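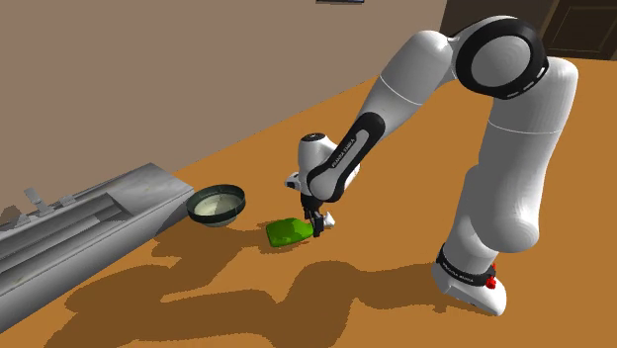
The second-year robotics course at Brikham College has eighteen weeks to build a project from scratch, and the open afternoon in April falls at the point where most of it half works. I went over from our college with Danilo Yap, who teaches electronics with me, to find out how they run it, as we have been asked to put something similar together. Most of the work is done in simulation. The exercise on the screens when we came in had a white and black Franka Emika arm over an orange-brown table, with its fingers down at one end of a bright green object and a round bowl a short way off. The task set to the students is to get the green thing into the bowl without hitting anything, including the long trough-like metal fixture along the side of the table.

We arrived just before one o'clock. Brikham is two buses from us and the second one was late, so we missed the welcome talk and were sent straight up to the second floor. Signing in took longer than it should have, as our names were down under the previous year's visit. There was tea in the corridor. The college has 524 students in engineering of one kind or another, and the robotics course is a small part of that, in two rooms with a glass partition between them. One is an ordinary computer room. The other is a workshop with benches, a bandsaw behind a locked gate, and two small educational arms which the first-years use.

Myrto Konstantinidis runs the course. She came to it from a packaging plant, where she looked after the palletising line, and a good deal of how she teaches seems to come from there. Students keep a shift log. At the end of each session the last pair out writes down what was left running, what was broken and who was told. She showed us a few pages and they were dull in the way a real log is dull: "Machine 4 slow again." "Changed bowl position, did not save, sorry." She reads them all on the bus home and brings up anything important the next morning.

The project is called Takholm. The name was already on the folder when she took over, and it has stuck. Each team of three gets the same starting files: the room, the table, the objects on it and the arm, with a very simple controller that can move the hand to a point and open and close the fingers. Everything else is up to them. In the first month they have to make the arm pick up one object from one place. After that the object is moved for every run, then turned, and then the bowl is moved too. The last part, which only some teams reach, is to do it with the lights in the room changed, if they have chosen to use the camera views to find the object.

We sat with three teams.

The first was working on the grip. Their arm came down on the object in the right place almost every time but pushed it along the table as the fingers closed. Gilmar Frota, who was doing most of the typing, had been treating it as a friction problem and had spent the previous session changing the friction setting on the fingers. The other two thought the hand was slightly turned when it arrived, so that one finger touched first. They had an argument about this while we sat there, quite good-natured, and then plotted the contact forces for each finger and found that one did indeed touch well before the other. Gilmar put the friction back to where it had been. By the time we moved on they had started on correcting the angle and had a new problem, with the wrist trying to turn the long way round.

Danilo asked them how they decided when a run counted as a success. The answer was that the object had to be inside the bowl and still for two seconds, with the fingers open and clear of it. They had learned to add the last part. An earlier version of their check passed runs in which the arm was holding the object inside the bowl and had never let go.

The second team had taken the learning route. Instead of writing out the moves, they steer the arm by hand with a game controller, record what they did, and train a small model on the recordings. Their spreadsheet had 1,831 recorded attempts in it, good and bad together, with a column for who was steering. Paora Te Moana had done far more than the others and had the calluses to show for it, or so he claimed. The difference between drivers is plain in the replays. Paora goes high, stops above the object and comes straight down. One of his teammates comes in low and sideways and is much quicker, but brushes the table more often. A model trained on both of them does something in between, and it is not good. It starts down, drifts sideways and stops.

They knew this already, and their plan was to train on Paora's recordings alone and see whether that improved matters. I asked whether it would then only work on the places where Paora had happened to put the object. He said the positions are picked at random by the program, so that ought to be all right, though the corners of the table are hard to reach and he had skipped a few. He wrote that down after he said it.

The third team was in trouble. They had changed the physics time step to make things run faster and had not noticed for two weeks that objects were sinking very slightly into the table. All their grasp heights had been tuned with the object sitting too low. Once they set the step back, nothing lined up. Myrto had let them find it for themselves, and when I asked if that was a bit hard on them she said they had been told in week three to write down every setting they changed, and that she would rather it cost them two weeks here than later on a line with a guard door and a production manager. They were cheerful enough about it. One had made a label for their machine with the time step on it in very large print.

After that there was a break, and then a talk by Pantelis Karras from Jemal, a firm which builds feeding and sorting equipment and takes two students a year on placement. It was a sensible talk with not many slides. He said the firm uses simulation for layout and reach, to check that the arm can get where it has to get without folding itself up, and much less for grasping, where they still prefer to try things on the bench with the real parts. Most of the time on a new cell goes into what happens when something is missing, upside down or stuck to the next one. He suggested the students add runs with no object on the table at all, and see what their arms do. There was some muttering at this. Several teams tried it straight afterwards, and in at least one case the arm went down, closed on nothing, carried nothing to the bowl and reported a success.

Someone asked him about pay, and he gave an actual range, which I thought was decent of him. Someone else asked if the placement students get to touch the big machines. They do, after the safety course, which takes a week and has a test at the end.

We had a look at the workshop too. The small arms in there are run with software called Flititz, written by a former student of the course and kept going by whoever has time. It is limited, but the first-years can have an arm moving on the first morning, and the command names are the same as those used in the Takholm files, so there is not much to unlearn when they move up. We have been given a copy. Danilo tried it on his laptop while we were there and got it to open after installing three other things first. There is a printed handout, which is better than the one on the shared drive and should be asked for.

On cost, which is what our own head will want to know: the simulation room uses ordinary computers with a mid-range graphics card in each, bought over two years. The software is free to colleges. The small arms were the largest single purchase. A big arm of the kind used in the exercise is far outside the budget, and Myrto was clear that she would not want to look after one with the staff she has. Each team gets time on the college's shared server for training runs. The course used 2,020 hours of it last year, nearly all in the final month, and other departments complained. This year the hours are shared out by week and cannot be carried over. The teams do not like it.

Marking is by demonstration and log. A quarter of the marks are for how well the arm does on a set of positions the students have not seen, and the rest is split between the log, a written report and ten minutes of questions. A team whose arm performs badly can still pass well if they can say why. Danilo was doubtful about this at first, thinking it would let people talk their way through. We were shown last year's reports with the names taken off, and the weak ones were easy to pick out. They said the arm "sometimes failed" and left it there.

A few things I would do differently. The room is hot with all the machines on, and the windows only open at the top. Teams of three leave one person sitting back for long stretches, and I think we would do better with pairs. The starting files are good but there is almost no explanation of how the parts fit together, and the students rely on asking whoever did it the year before. We have no year before to ask, so we would have to write that part ourselves. Danilo has said he will make a start on it.

We left just after half past four. Gilmar's team still had the wrist going the long way round. Myrto has offered to let two of us sit in on an ordinary session next month, and has asked us to bring our own laptops and some spare extension leads if we have them. If anyone from the department wants the second place, let me know before the rota is done.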